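Oana said the house at Stedcombe came with a ghost, and the agent had knocked two thousand off for it.

"Off what?" said Siwan, who had rented before.

The ghost, a Mrs Plesico, was said to tidy. Siwan left her keys on the verandah rail as a test. By four they were in the kitchen.

"There," said Oana.

"You moved them."

"I was at the chemist!"

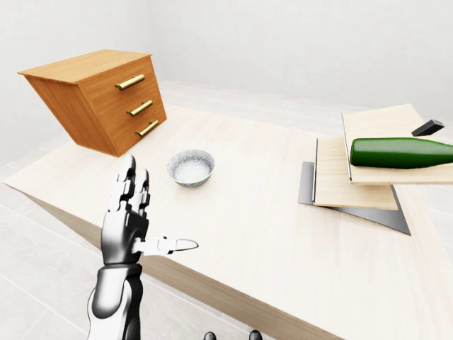 The little chest, three drawers.

Siwan tried the top drawer next, with a biscuit and a note asking for help with the power bill. In August the biscuit went. The bill stayed.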